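Simulation and perception sync, 9th October

Present: perception, planning, tooling. Controls joined for items 2 and 3.
Notes taken by tooling.

## 1. Actions from last time

- Vovano scene loader: merged. The old loader stays in the repo until the end of the sprint, then gets deleted.
- Log cleanup on the render machines: done.
- Planner timeout made a config value: not done, carried over.

## 2. Wrist view in the Culance scenes

Perception went through the latest batch rendered from the wrist camera. The clutter scenes mix scanned objects with simple modeled ones, and objects at the top and right of the view are often only partly visible. The segmentation model does well on the phone asset and poorly on dark flat panels with a gray border.
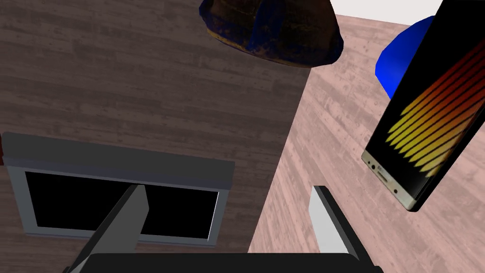 Perception wants a separate class for framed flat objects. Planning would prefer to keep one "obstacle" class for now and let the depth map sort it out, as the planner doesn't use the finer labels anyway. Agreed to add the class in the label files and merge it back to "obstacle" at the planner input. That way nothing changes downstream.

The finger mask was also discussed. It is currently a fixed image mask, and it is wrong whenever the fingers move from the default opening. Controls can publish the joint values with each rendered view, so the mask can be drawn from the gripper model instead. Agreed. The fixed mask stays as a fallback for the August logs, which have no joint values.

## 3. Planner runs

Planning reran the Jatico test set: 2000 start poses, same seed as before. There were 13 failures, all of them timeouts. In 3 of those the goal pose was inside a wall, so they are bad test cases and will be removed. The rest need a proper look — controls suspects the joint limits in the config are tighter than those in the gripper model.

Open question on doors and windows. The window pane is solid in the collision model and should stay that way. The black door opening has no collision geometry at all, and depth there comes back as "no return". The planner reads that as unknown space and the costmap reads it as free. The two have to agree. Proposal is to treat it as unknown in both until the room behind is modeled. 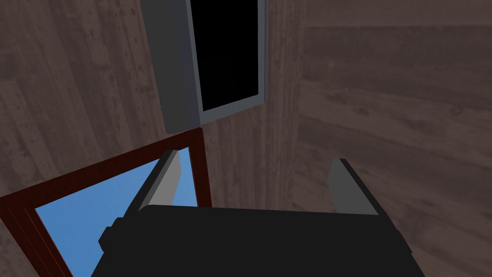

## 4. Tooling

- Rezende viewer now opens a log in over 2 minutes on the shared machine. Most of that is texture loading. Tooling will try loading textures only when a view is opened.
- Camera roll is missing from the viewer's side panel. Planning asked for it again, next to the pose readout.
- Replays should store the scene hash. Two people compared runs last week that came from different scene versions.

## 5. Actions

- Perception: add the new class, write the merge step at the planner input.
- Controls: publish joint values with each view, compare joint limits in both files.
- Planning: remove the bad test cases, timeout config value (carried over), unknown space change in planner and costmap.
- Tooling: texture loading, camera roll, scene hash.

Depth noise settings were not reached and move to the next meeting.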